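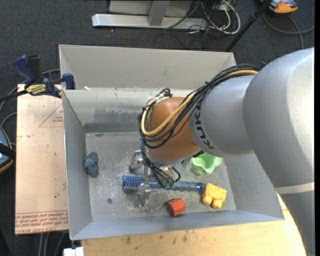

How do I get the gray fuzz out of a cushion brush without wrecking it?

Posted by wavyinwinter
February 18, 2019

I finally found a brush I love and now I'm scared of killing it! It's a Domwood brush, the kind with a rubber cushion and a little air hole, and it's the first one in years that gets through my hair in the morning without a fight. My hair is long, fine and wavy, it sheds like a golden retriever, and I use dry shampoo between washes (Zunance, the unscented one, which I also love).

The problem is the fluff. Pulling the hair out is easy enough, but there's a gray felt layer sitting right down on the cushion between the bristles, and when I brush clean hair it comes out looking a bit dusty. I ran the last brush I owned under the hot tap every weekend and the cushion went soft and popped out of the handle, so I don't want to do that again. The back is wood, with a varnish that already has one small chip in it.

Can I wet it at all? Is the fuzz lint, or is it dry shampoo? And how often do people do this? I'd love to have a routine going before my sister's wedding in April, when I'll be doing hair for half the family.

brushes_and_bobs

Oh, I love this question, I'm a brush cleaning nerd and I don't get to share it much — so sorry in advance for the length.

The gray stuff is a bit of everything: dead skin, house dust, pillowcase lint, and whatever product you use. Dry shampoo makes it worse because the powder holds it all together like paste. It's completely normal and it comes off.

Start dry. Slide the tail of a rattail comb under the hair at one edge of the cushion and lift, working toward the middle, and most of it should come up as a mat (so satisfying). Then take an old toothbrush and flick between the rows with the brush held face down over the sink. A lot of the felt drops out at this stage, and if you do it every week you may hardly need water.

For the wet part, put lukewarm water in a shallow bowl with a small squirt of ordinary shampoo. Dip the toothbrush, shake it off, and scrub the cushion in short strokes with the bristles still pointing down. Don't dunk the brush! Water gets in through the air hole and sits behind the rubber, and you'll hear it sloshing for days. You can hold a finger over the hole, but I've never managed that and a toothbrush at the same time. Wipe with a damp cloth until the suds are gone, press the face onto a towel a few times, and leave it bristles down on a dry towel for 24 hours. Keep it off the radiator. Heat is probably what did in your last one.

Dab a bit of clear nail polish on the chip before you start and let it harden.

I do the dry part weekly and the wet part every third week. With dry shampoo in the picture I'd go every second week. And brush the powder out with a cheap plastic brush first, then switch to the good one. That made a huge difference for me.

For the wedding, have more than one brush! I did a bridal party of 9 with a single paddle brush once and spent the whole morning picking hair out of it.

tubtimer88

just put it in the dishwasher top rack, mine has been fine

brushes_and_bobs

Please not with a wooden one! All-plastic with no cushion, maybe.

shemweta_mom

Agree with the long answer, and I'll add two things from a house with three long-haired girls.

If the bristles feel sticky after washing, that's old hairspray, and shampoo alone may not shift it. Half a teaspoon of baking soda in the bowl does the trick. I use it on nylon bristles only. Our one boar bristle brush (a Fisa, a present from my aunt) gets a drop of shampoo on a damp cloth and that's it, and it has stayed lovely and springy.

Also, wash your pillowcases more often than you think you need to. We went to twice a week in the winter and the gray layer slowed way down. Flannel ones were the worst for us, they shed like mad when they were new.

Have fun at the wedding! Snip through the tangled hair on the brush with small scissors before you pull it out, going along between the rows. It's so much quicker when there's a line of cousins waiting.

wavyinwinter

Thank you all, this is great! I did the dry part tonight and got a piece of felt the size of a coaster off it — gross and wonderful. Nail polish is on the chip, so the wet part can wait until tomorrow. Does it matter if the shampoo is the purple kind? It's all I have in the house.

brushes_and_bobs

It might tint pale bristles a little. Dish soap is fine, just use less of it.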